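Kit corner: the Veltow handheld gripper set
Jan 22, 2024

If you have ever tried to teach a robot arm by steering it around with a joystick, you know how slow that gets. So we were pretty excited when the Veltow set landed on our bench at Zatasstead! The idea is simple: you hold a gripper in each hand, you do the job yourself, and the recording goes off to train the arm later. There is no robot to wait for and no arm to crash.

What you get
Two grippers with curved jaws and padded insides, each with a marker cube behind it so the software can work out where your hands are. There is also a chest rig with a small screen and a timer, plus more cable than you expect (bring a bag for it). The harness adjusts at the shoulders and fits over a sweater, though you will want help with the back strap the first time.

We have been running it on small-parts sorting, mostly little bottles, vials and loose caps on a white table. It is a mean test and I love it. Caps slide, clear plastic is hard to see, and you find out very quickly how much you normally rely on your fingertips.
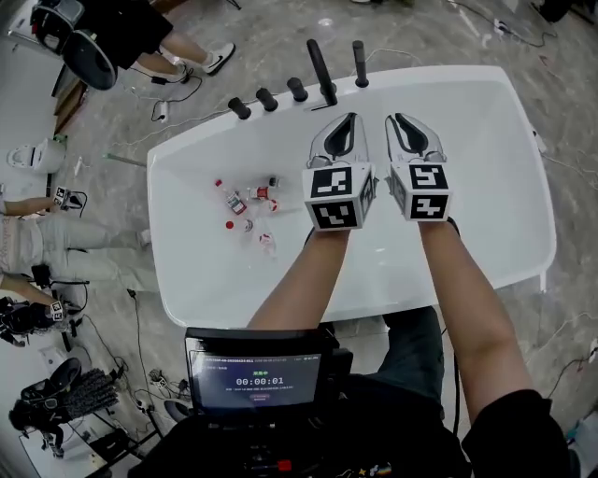 How it feels
Great, after the first 30 minutes. Before that you will drop things. The trick is to squeeze less than you think and come in from above, then let the pads do the work. After a couple of sessions I was picking up caps without thinking about it — a lovely moment. My forearms did complain by the end of the day, and we now swap people after 14 recordings.

Things to know before you sign up
The marker cubes need a clear view, so crossing your hands is a bad habit to get into. Wipe the cubes now and then. The cable on the right side likes to catch on a sleeve, and a strip of soft tape at the wrist fixed that for us.

Files export straight into Wavow, and the Özkan converter handles them too if you are on the older setup. The loan set goes out for 8 days at a time, and there are 2 slots left before April. Put your name on the sheet by the bench if you want one.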